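Der Probelauf
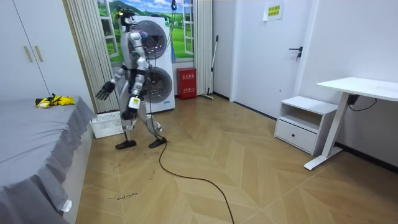 Der Humanoide im Übungszimmer, vor Waschmaschine und Trockner.

Im Dezember hatte die Wäscherei Collet noch 34 Beschäftigte. Apolline Guillot leitete die Frühschicht und führte das Störungsbuch. Seit die Zikovix-Steuerung lief, trug sie dort ein, was früher mündlich weitergegeben wurde: Uhrzeit, Gelenk, Fehlercode, Dauer des Stillstands.

»Greifvorgang abgebrochen«, las Jérémie Leblanc vom Bildschirm ab. »Code 7.«

»Welche Hand?«

»Steht nicht da.«

Sie schrieb: Hand unbekannt. Leblanc hatte neunzehn Jahre an der Mangel in Voltham gearbeitet. Jetzt hieß seine Stelle Prozessbegleitung. Er bekam denselben Lohn, saß aber allein, und die Pausen richteten sich nach dem Ladeplan.

Das Pflichtenheft aus Berkham verlangte 1000 fehlerfreie Zyklen vor der Abnahme. Erreicht waren nearly null, wie Leblanc sagte, der sich das Englisch der Monteure angewöhnt hatte. Ein Zyklus umfasste Tür öffnen, Trommel leeren, Tür schließen. Für das Falten gab es noch kein Programm.

»Früher hast du beim Falten gesungen«, sagte Guillot.

»Das Mikrofon wertet Geräusche als Störung.«

Sie blätterte zurück und fand den Eintrag. Code 34, zwei Minuten Stillstand, Ursache: Leblanc. Dann startete sie den nächsten Zyklus.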